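August 6, 2019. Arm group notebook, entry by Halima Nwosu

Block task, second table session. Wooden board on the blue table, rod fitted, coloured blocks out. 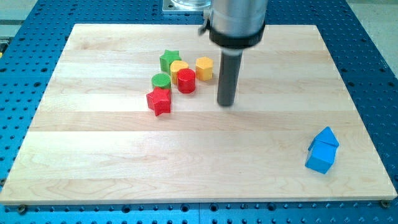

Main job today was to get the push routine running from the students' own code instead of the hand-written moves we used in May. Effiong (the control program, version the students forked) now takes a start point and an end point on the board and works out the path between them. It doesn't yet know that blocks get in the way of other blocks. Left that for next week.

**Zeroing**

Touched the rod down on a sheet of paper at the board corners and wrote the heights into the settings file. The far left corner came out different from the others, so I loosened the board, wiped underneath and did it again. Better. Travel height is now 50 mm and push height is 15 mm. Please don't change these in the main file. If you want to try other values, make a copy with your initials in the name.

**Speed**

Started at the slow setting. Two of the students wanted to go faster and we tried it. The stars turn as they are pushed and the rod slides off one of the points. Cylinders go wherever they like once the rod is off centre. The cube is easy to push on its own, but with the triangular roof on top it needs a slow start or the roof shifts. Went back to slow for everything and will set speeds per shape later.

**Instructions**

The Flurnley brief asks for plain typed sentences, such as "push the red star to the green cylinder". The parser handles colour plus shape. It does not handle "the yellow one", as there is more than one, and at present it picks whichever comes first in the list without saying so. It should stop and ask. Also "house" isn't in the word list. Added it by hand as cube plus prism, but that needs doing properly.

**Logging**

Log file stopped at 1,000 lines again. It is a limit in the old Mosari script and I had forgotten it was there. Changed it, reran, got 1,169 lines and a clean finish. The earlier logs from this morning are short, so don't use them for the plots.

**To do**

- Per-shape speeds in the settings file
- Ask when an instruction fits more than one block
- Retighten the collar before the next run and mark its position with a paint pen
- Check the far left corner height again
- Write up the start layouts so each pair can set the board the same way
- Find out whether the Misirance entry form wants video or only logs

Arm parked and power off at the wall. Settings file is saved in the shared folder under today's entry.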